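Please put the words back on the buttons

A small complaint about symbols, manuals and the idea that pictures are kind to foreigners

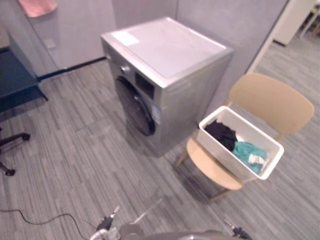

ANIA ECHEVERRI

When I came to live in Bemlow I could read a newspaper in English, with patience, and I could not use the cooker. It was a Plorier, already old, and it belonged to the flat. On its front there were eight little drawings. One was a square with a line at the top. One was a square with two lines. One was a square with something like a flower inside it, and another had the same flower and also a line, and I remember I stood in front of it with a tray of potatoes and felt that I had studied the wrong subjects at school.

I have thought about this cooker many times since then, more than it deserves. It is usual to say that symbols are good for people like me. A word belongs to one language and a drawing belongs to everybody, so the maker who takes away the word and puts a drawing is doing a favour to the foreigner, the child and the tourist. I believed it too. I now think it is mostly a favour to the maker, who can sell the same front panel in all countries and print nothing again.

If the button says "grill" and I do not know the word, I have a problem that lasts one minute. I look in the dictionary, I find "grill", and I have the word for all my life. I can also use it the next day in a restaurant. If the button has a square with a zigzag, there is no dictionary. I cannot type a zigzag. I cannot ask my neighbour on the stairs, "excuse me, what is zigzag?", or I can, but she must come into my kitchen to answer me, and then she bends down and looks at it and says that hers is different. My neighbour was born in this town and she did not know what it was. So the drawing had made us equal, this is true, but equal at the lower level.

A word can be wrong for me, but it can be asked about. You can say it on the telephone to your mother or to the shop. I think people who have always lived inside their own language do not notice how much of life is done by telephone with a word in the hand.
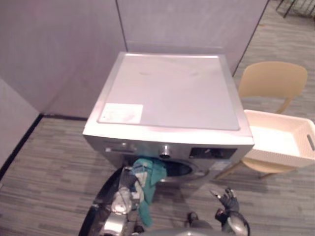 The strange thing is that the symbols which work well were never designed to be symbols. We read the house all day without any training. A coat on the bannister says that somebody is going out again. Two cups in the sink say there was a visitor. A teal cloth hanging down out of the round door of a washing machine, all crumpled, tells me that there is something to be done with the laundry, and I would understand it in any country in the world. It has a real cloth in it, this message. But the small basin with a number, the small basin with a hand, the circle with a letter P inside, these are not messages of this kind. They are words of a language that has no speakers. Somebody agreed on them in a meeting, and the rest of us were supposed to learn them by looking.

I want to be fair, and there are symbols I would defend. The arrow is excellent. The red and the blue on the tap are excellent, when the plumber has put them on the correct sides. The triangle for "play" is now so well known that my nephew draws it on cardboard boxes when he makes them into televisions. All of these are few and they are old and, above all, they are the same everywhere. My quarrel is with the drawing which exists only on one product, or which means "fan" on one cooker and "defrost" on the next.

Somebody will answer me that everything is explained in the manual. Yes. Let us talk about the manual. The one for my present cooker has 135 pages, and when I unpacked it I was ready to be grateful. It is written in 19 languages. My own language has its seven pages, and four of them are warnings: I must not stand on the door, I must not let an animal live inside, I must not use the cooker as a heater for the room. Then there is a page with an address for sending complaints. The flower symbol receives one line, and the line says "Fan mode (depending on model)". I paid 688 pounds for this cooker and it does not know which model it is.

Newer things have stopped even with this. You open the box and there is a folded card with a square code on it, and the code brings you to a page, and the page wants to know if you accept the cookies. I have nothing against the telephone, but my hands are covered with flour and I only want to know how long is "short". Also the page will one day be gone. The paper manual for my old Plorier was in a kitchen drawer under the candles when I moved in. A tenant before me had written in pencil beside the drawings what each one was for, in capital letters, and that is how I finally ate the potatoes. I never met this person. I owe her, or him, quite a lot of dinners.

That pencil is for me the best proof. It was not a foreigner who wrote it, the spelling was too good (and there was a joke about the landlord that I only understood two years later). It was a person from here, who had also stood in front of the eight squares and had decided that she would do it once and never again. Since then I look for such things in other people's homes, and I find them very often. There is tape on the boiler with "ON" and "LEAVE ALONE". There is a sticker on the remote control, and a dot of nail varnish at the place on the dial where the iron is right for cotton. We have all bought machines without words, and then we have sat down in the evening and put the words on ourselves, with a bad pen. 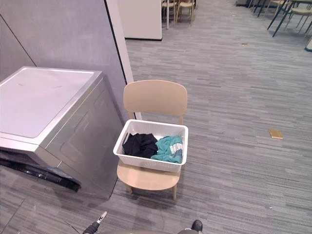 Then I ask myself why this work should be ours. It is a small work, I agree, but it is repeated in every kitchen, and it falls on the person who does the housework, who in many homes is still the same person for everything. The others in the family do not learn the symbols. They call from the other room to ask which one it is, and the answer is "the third one from the left", so that what we have in place of a word is a position. When the machine is replaced, the position is worth nothing.

I know very well the objection about cost. A panel with words must be printed for each language, and there must be a store with all these panels, and somebody will always send the Finnish ones to Portugal. But my grandmother's sewing machine had words on it, and it was sold in a great many countries in a time when the letters were painted on metal. I do not believe that it is harder today. A sheet of good stickers in the box, one for each language, would already be enough. You would peel off your own and give the rest to a child. It would cost less than the card with the square code, I suppose, if you count the designer of the page with the cookies.

And please, when you translate the words, let a person who cooks read them. My friends' oven offers, in plain English letters, "Upper heat intensive with bottom". I said that I prefer words to drawings and I do not take it back, even for this one. At least we could laugh about it together at the table, and by the end of the evening four people from three countries had agreed that it must be for pizza.

My own cooker has its labels now. I wrote them on white tape in my third winter here, in English, because by then I was cooking in English - shouting at the pan is another matter, this I still do at home in my first language. Under the flower with the line it says "CAKES, NOT TOO HIGH". When I leave the flat I will not take the tape off. I may add something about the landlord.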